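Washing at lower temperatures: what we learned in the spring trial

The laundry room in the Trnka building has been running at lower temperatures since March, and several residents have asked for the results to be written up properly, so this month's item is longer than usual.

The trial began after the last round of electricity bills. Our machines had always been set to 60 degrees by default, mainly because that was how they were left when they were installed. Most people put their clothes in, pressed start and never looked at the dial. We changed the default to 30 and left a card on the wall explaining how to go back to the old setting for towels, bedding and anything used by someone who is ill.

Electricity use in the laundry room went down straight away. We budget 1000 units a month for the machines and dryers together, and in the first full month we used 700. Part of that comes from better weather, as fewer people use the dryers in spring, and we won't know the true saving until we have been through a winter. The meter is read at 8 in the morning on the first of each month and the readings are pinned up next to the door.

There were complaints too. Two households found that powder left white marks on dark clothes. Powder doesn't always dissolve well in a cool wash, especially when the drum is full, and liquid solved it for both of them. One resident noticed a smell in the machine on the left. We now run it empty at 90 degrees once a month, and the rubber seal is wiped at the same time. Please leave the door and the soap drawer open when you have finished.

Colours are the part people have been happiest with. Red and navy cotton in particular fades more slowly when it is washed cool and inside out. New red things should still be washed on their own the first few times, whatever the temperature. Grease and collar marks do need help before they go in: rub in a little washing-up liquid, leave it for half an hour, then wash as normal.

A few points on drying. The lines in the yard are free to use until 9 in the evening. Hang T-shirts by the hem, and give them a shake first to take out the worst of the creases. Don't leave cotton bunched up once it comes out of the machine, as the folds set and take a good deal of ironing.
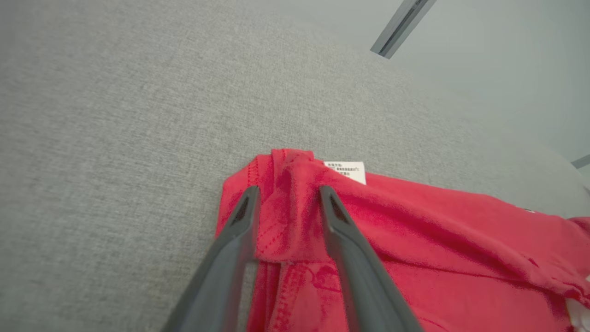
Boris Mikuš writes that he has gone back to 40 degrees for work clothes, having tried 30 for a month and found that the oil marks stayed put, and he would like a second card on the wall listing which programme suits which kind of dirt. He also asks whether the short cycle could be made the default at weekends, when there is a queue.

The second card is being printed. The short cycle is harder, as the machines only store one default each, but anyone can choose it by pressing the lower button twice before start.

Laundry tokens are now 50 cents each, sold in strips of 5. Svatopluk Holub has them on the second floor, most evenings after 6. Old tokens still work in both machines.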